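Folta bench arm, printed kit
Stusero - item 145

Printed arm kit for light pick and place. White parts, hobby servos, two-finger grip. Empties, small boxes, that kind of load. Read the rules before you power up, they apply to every kit we ship.

Before each run
Cables clear of the joints, full sweep. Check wrist screws. Stop switch within reach, not behind the arm. Soda bottles: grip at the neck, above the label.

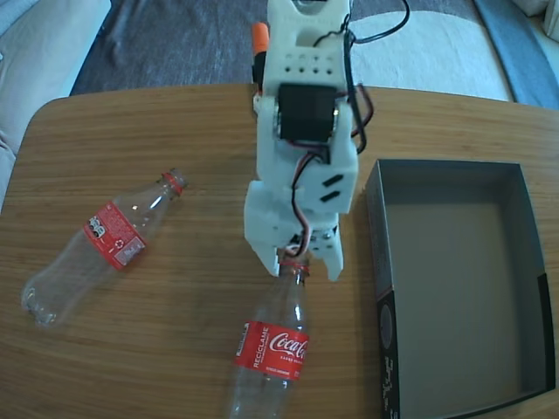 House rules
- One person runs it, one person max at the table
- Hands out of reach while its powered
- 2 minute cool down after 40 cycles
- Log any dropped part, even emptys

Price 199, rule card included. Spare fingers ship from June. Questions to Mpho Nkuna, Stusero parts desk.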